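Unterschriftenlisten für ein Bürgerbegehren vorbereiten, führen und einreichen

Stand: Februar 2021

Die Anleitung beschreibt den Ablauf für die Gemeinde Trernell. In anderen Gemeinden gelten andere Quoren und Fristen. Maßgeblich sind immer die Gemeindeordnung des Landes und die örtliche Satzung.

Voraussetzungen

Für Trernell werden 685 gültige Unterschriften benötigt. Das Begehren benennt 3 Vertrauenspersonen, die zur Abgabe und Entgegennahme von Erklärungen berechtigt sind. Richtet sich das Begehren gegen einen Ratsbeschluss, beträgt die Frist 8 Wochen ab Bekanntgabe des Beschlusses. Bei Begehren ohne vorausgehenden Beschluss entfällt die Frist.

Schritt 1: Fragestellung formulieren

Die Frage muss mit Ja oder Nein zu beantworten sein und eine Angelegenheit der Gemeinde betreffen. Haushaltssatzung, Abgaben und die innere Organisation der Verwaltung sind ausgeschlossen. Mehrere Gegenstände in einer Frage führen regelmäßig zur Unzulässigkeit, wenn sie sachlich nicht zusammengehören. Der Entwurf sollte vor dem Druck bei der Verwaltung zur Vorprüfung eingereicht werden. Eine spätere Änderung des Wortlauts macht bereits geleistete Unterschriften wertlos.

Schritt 2: Liste anlegen

Jedes Blatt enthält auf derselben Seite den vollständigen Wortlaut der Frage, die Begründung und die Namen der Vertrauenspersonen. Darunter folgt die Tabelle mit 10 Zeilen. Spalten in dieser Reihenfolge:

Laufende Nummer
Familienname, Vorname
Geburtsdatum
Straße, Hausnummer, Wohnort
Datum der Unterschrift
Eigenhändige Unterschrift
Prüfvermerk der Gemeinde (frei lassen)

Die Vorlage aus Zisent kann verwendet werden, der voreingestellte Seitenumbruch ist jedoch abzuschalten. Andernfalls rutscht die Begründung bei längeren Texten auf ein zweites Blatt.

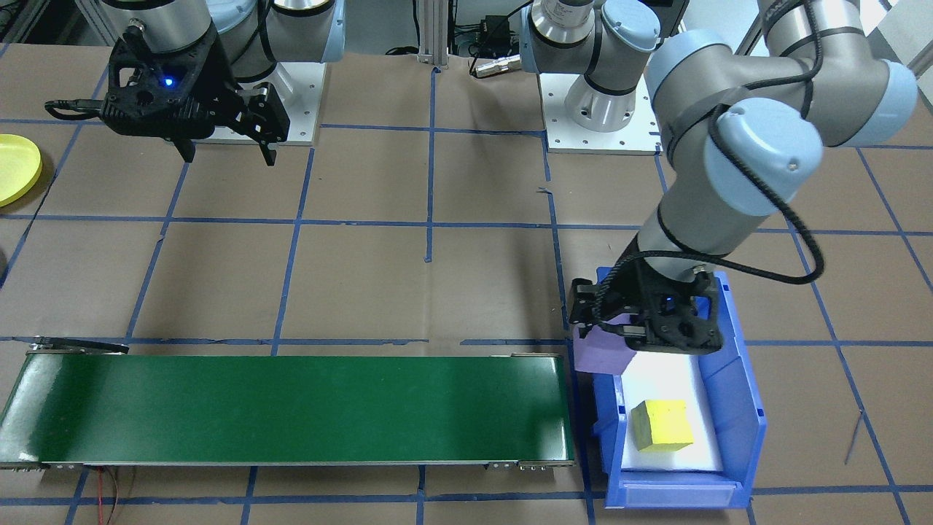

Darf die Liste beidseitig bedruckt werden?
Beidseitiger Druck ist zulässig, sofern Frage, Begründung und Vertrauenspersonen auf beiden Seiten vollständig stehen. In der Praxis ist einseitiger Druck einfacher zu prüfen und zu scannen.

Schritt 3: Sammlung durchführen

Unterschreiben darf, wer am Tag der Unterschrift in Trernell bei Kommunalwahlen wahlberechtigt ist. Bürgerinnen und Bürger anderer EU-Staaten gehören dazu. Jede Person füllt ihre Zeile selbst aus; eine Vertretung bei der Unterschrift ist ausgeschlossen. Wiederholungszeichen in der Adressspalte werden nicht anerkannt, auch nicht bei Ehepaaren mit gleicher Anschrift.

Listen dürfen nicht offen ausliegen, wenn Dritte die Einträge früherer Unterzeichner mitlesen können. Bei Auslage in Geschäften ist ein Deckblatt erforderlich, und ausgefüllte Blätter sind täglich einzuziehen.

Schritt 4: Rücklauf erfassen

Ausgefüllte Blätter erhalten oben rechts eine fortlaufende Blattnummer. In eine Tabelle werden nur Blattnummer, Eingangsdatum und Zahl der Einträge übernommen – Namen und Anschriften gehören dort nicht hinein. Für die Hochrechnung sollte ein Abschlag für ungültige Einträge angesetzt werden. Häufige Gründe sind ein Wohnsitz außerhalb der Gemeinde, fehlendes Geburtsdatum und doppelte Unterschriften.
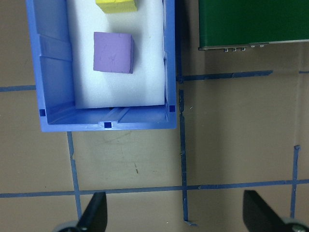

Doppelte Unterschriften zählen nur einmal, machen die übrigen Einträge auf dem Blatt aber nicht ungültig. Unleserliche Zeilen werden gestrichen, sobald die Person im Melderegister nicht eindeutig zuzuordnen ist. Nachträgliche Ergänzungen durch die Sammelnden sind unzulässig, auch wenn nur die Hausnummer fehlt.

Schritt 5: Einreichen

Die Listen werden im Original und gesammelt beim Wahlamt abgegeben. Kopien und Scans genügen nicht. Vor der Abgabe die Blätter nach Nummer sortieren, die Gesamtzahl der Einträge auf dem Anschreiben vermerken und eine Empfangsbestätigung mit Datum und Uhrzeit verlangen. Nach der Abgabe stellt der Rat die Zulässigkeit fest. Gegen eine ablehnende Entscheidung können die Vertrauenspersonen Rechtsmittel einlegen.

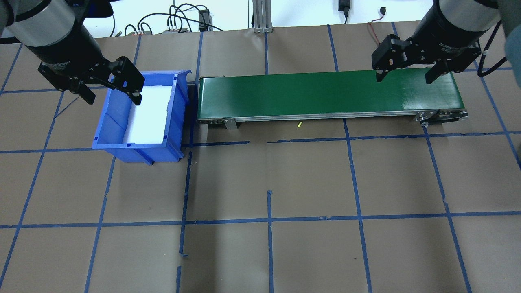

Arbeitstisch mit Packpapier, blauem Klebebandraster und Kunststoffkasten

Aufbewahrung

Nicht eingereichte Blätter sind nach Abschluss des Verfahrens datenschutzgerecht zu vernichten. Die Zähltabelle ohne Personenbezug kann aufbewahrt werden.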